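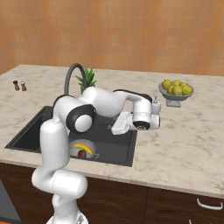

Frequently asked questions: marble benchtops and sealing

Do I need to seal marble?
Yes. Marble is porous and will take up oil, wine and coffee if left bare. Every benchtop Gruteo installs is sealed in our workshop and given a second coat on site. Leave it 24 hours before you put anything on it.

How often should it be resealed?
Once a year for most kitchens. Put a teaspoon of water on the stone near the sink and leave it for 10 minutes. If the stone goes dark underneath, reseal.

What's the difference between a stain and an etch?
A stain is colour that has soaked in. An etch is a dull mark where acid has eaten the polish - lemon juice, vinegar and tomato are the usual causes. Sealer slows stains. It does nothing for etching.

Can I fix an etch myself?
Light ones on a honed finish, yes, with a marble polishing powder. On a polished finish the patch tends to show, so call us first.

What can I clean it with?
Warm water and a pH-neutral detergent. No bathroom sprays, no bleach, no cream cleansers.

Can hot pans go straight on the stone?
Use a trivet. Marble copes with heat better than laminate does, but the sealer doesn't, and a sudden change in temperature can open a crack along a vein.

How much does a reseal cost?
Our call-out price is $70 per lineal metre, with a minimum of 2 metres. Travel is included within the Fledlow council area.

What does a new benchtop cost?
A straight run with one sink cut-out comes to about $3,780 installed. Edge profiles and splashback work are quoted separately. We don't supply or lay tiles.

Do you take away the old benchtop?
Yes, if it's disconnected when we arrive. Your plumber needs to do that part.

Comments

bremum_reno: Did the water test and it went dark in five minutes. Booked in for April.

Jacaranda St: Does the $70 cover an island as well?

Gruteo: Yes, same rate, measured along the longest side.

tealeaf: Baking soda paste got most of a tea stain out of ours. Took three goes.

Contact us | © Gruteo Stone | Back to top

This site uses cookies. By continuing to browse you agree to our cookie policy.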